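Small things left on a pale floor are easy to miss until you step on them or the vacuum catches one. I do a floor pickup before any cleaning in the back room at Lukcombe, and it takes 12 minutes at most. You need a shallow tray, a flashlight and a soft broom.

Start with the lights on and the blinds open. Gray flooring hides gray things, so don't count on spotting screws or washers from standing height.

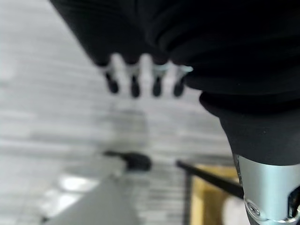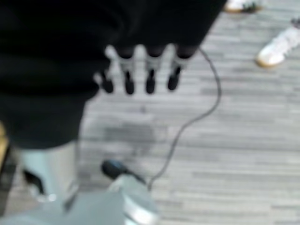 ## 1. Pick up what you can see

Walk the room in straight lines from the door to the far wall. Dark items stand out best on a light floor, so take those first: handles, small tools, caps, bits of cord. Put everything in the tray and leave the sorting for later. Pick up sharp tools by the handle.

## 2. Check with the flashlight

Turn off the overhead light and lay the flashlight flat on the floor, pointing away from you. Anything raised will throw a long shadow. Move the flashlight a few feet and look again. In a room with a lot of furniture I do this from four spots – the corners are enough in a bare one.

## 3. Sweep toward the door

Use short strokes and keep the broom head low. If the floor has seams or grooves, sweep along them first and then across. Look through the pile before you throw it out. I once found a hex key in there that I had already replaced.

## 4. Sort the tray

Tools go back to their hooks or drawer. Loose hardware goes in a jar with a lid. Anything you can't identify goes in a separate box, and after 20 days it can be thrown out or recycled.

## 5. Vacuum or mop

Now the floor is ready. Vacuum with the brush roll off on hard floors. If you mop, wring it out well and let the floor dry before you carry anything back in.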